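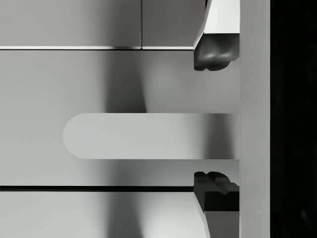
Policy closes the gripper before reaching the handle. Bad demonstrations, or too few?

Posted by Rocío Tamayo
Tags: teleoperation, simulation, drawers, demonstrations, trimming

I am collecting teleoperated demonstrations in simulation for a drawer task. The arm is ceiling-mounted, the gripper has two fingers, and the goal is to grasp the handle, pull the drawer open and let go. I record with Trarnetti at the default rate and train with the Keltik imitation package, stock configuration apart from the image size. Inputs are a room view, a wrist view and joint positions. Output is a short chunk of end-effector targets plus a gripper command.

So far I have 65 demonstrations, all mine, all ending with the drawer open. The training loss looks normal. In rollouts the arm approaches well, lines up, and then closes the fingers too early. Sometimes they meet in front of the handle. Sometimes one pad catches the front face of the drawer and the arm stalls there until the time limit. When the fingers do get one above the handle and one below, the rest of the episode is fine and the drawer opens.

Things I have checked:

The gripper command is recorded on the same clock as the images. I plotted both and there is no offset.

The wrist view shows both pads and the gap between them. Nothing hides the handle until the fingers are very near it.

The camera poses at rollout match the ones in the recordings. I compared the files.

One thing I did notice. When I drive the arm, I stop just short of the handle for a moment to judge the height before going in. The stop varies from almost nothing to a couple of seconds. I thought this was harmless and left it in. A colleague (Abelardo Zapata) says to cut the stops out and collect more. Before I spend an afternoon on either, I would like to know whether the pause can explain the early closing, and whether the answer is trimming, more episodes, or a different way of driving.

I also leave the other objects in the room while recording: mugs, a plate, a bowl, two crates and so on. They belong to a different task in the same setup. The drawer task does not touch them. Should they be removed?
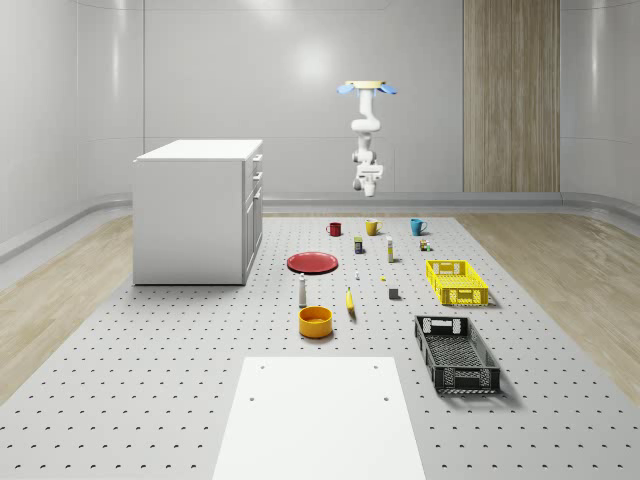

Semex Simulation Group / Data Collection Help / Teleoperation

Harriet Gallagher

Yes, the pause can explain it. Consider what the policy receives at that point. The arm is still, the fingers are open, the handle is in view. In part of your data the correct action for that observation is "stay," and in the rest it is "move forward." Without any history in the input, the two are indistinguishable. The policy averages or picks one, depending on the action head, and either way it spends time in a region where your recordings disagree with each other.

The early closing is the second half of the same problem. If the fingers are near the handle in most of your stopped frames, then "stopped, near the handle" also becomes the best available predictor of "about to close." You know the difference between the stop before the approach and the stop at the grasp. The network has to read it from a small change in the wrist view, and it has few examples of that change, as you probably cover the last stretch quickly after the pause.

To confirm this before changing anything, take every recording and mark three times: end of the coarse approach, start of the final advance, and first frame of the close command. Plot distance to the handle against time between those marks. A long flat section followed by a steep one means the pause is heavily represented and the final advance is thin.

If the plot looks like that, I would do the following, in this order.

1. Trim the flat sections. Remove frames where the end-effector speed is below a threshold and the gripper command is unchanged. Keep a few frames on both sides of each gripper change, or you will delete the grasp itself. Check that your chunking does not run across a cut as if it were continuous.

2. Retrain on the trimmed set with no other changes. Do not add episodes yet. If you do both together you will not learn which one helped.

3. If early closing persists, record short episodes that start with the fingers already close to the handle, some a little high, some a little low, some rotated a few degrees. Drive the correction, advance until the handle is properly between the pads, close, pull. These are cheap to record and they fill in the part you are missing.

I had the same symptom on a cabinet door last November. Trimming removed most of it. The short starts removed the rest, and I needed 14 of them. Your number will differ with handle shape and pad size.

On the objects: leave them if they will be there when you evaluate. What matters more is whether they ever move. If every drawer recording has the crates and mugs in identical positions, the room view lets the policy localize from them, and it will do worse when someone shifts a crate. Randomize the layout between episodes, or drop the room view for this task and see what you lose.

Also vary the start pose of the arm. If every episode starts with the gripper over the mugs, that pose gets tied to the task whether you want it or not.

Comment from Rocío Tamayo
Did the plot. The flat section is present in nearly all of them and in several it is longer than the rest of the approach. Trimming now. The objects have never moved, so I will script that too.

Comment from Harriet Gallagher
Keep the untrimmed originals. You will want a different threshold later.

Maritza Quispe

Just collect more. We never got anything usable under 70 on a drawer and everything was fine over that. Also lower the learning rate.

Comment from Roxana Grajales
65 to 70 is five episodes. If they contain the same pause, they add more of the same conflict. I don't see what the learning rate has to do with it when the loss is normal and the pull works.

Comment from Maritza Quispe
It worked for us. Different handle though, a round knob.

Roxana Grajales

I agree with Harriet on the diagnosis and would add two points on the recording side.

First, fix the driving as well as the data. A speed threshold cannot tell hesitation from slow careful motion, and near a handle the operator is usually slow for good reasons. If you set the threshold high enough to catch all the hesitation, you also cut real approach frames. Practice the task until you can go in without stopping. In Trarnetti, reduce the translation scale for the final stretch so that the same hand motion gives a smaller arm motion. I bind this to a foot pedal. The stop mostly disappears once you are no longer afraid of overshooting.

Second, look at how the episode is labeled as a success. You wrote that all of them end with the drawer open. A drawer can also be opened by hooking it with one finger from the inside edge, or by friction on the handle with a poor grasp. Van Beek's checker (the one we use for drawers and doors here) passes an episode on drawer travel alone. Add a condition that both pads are in contact with the handle at the first frame of the pull, and run it over your existing set. Throw out what fails, even if that hurts the count.

For the contact check, read the contact list from the simulator and don't estimate it from the gripper width. Width is ambiguous when a pad is resting on something else.

I would avoid adding recorded failures unless your training code has a use for them. Plain imitation will copy them.

Comment from Abelardo Zapata
For the record, I did say cut the stops. The scale change on a pedal is a good idea. Is that in the stock Trarnetti bindings or a patch?

Comment from Roxana Grajales
Stock. Input settings, second page, "secondary scale." Any button device works.

Comment from Rocío Tamayo
The contact check rejected 2 of mine. Both are one-finger pulls I had not noticed. Trimmed set is training overnight with those removed, and I will post the rollout counts under this thread when it is done.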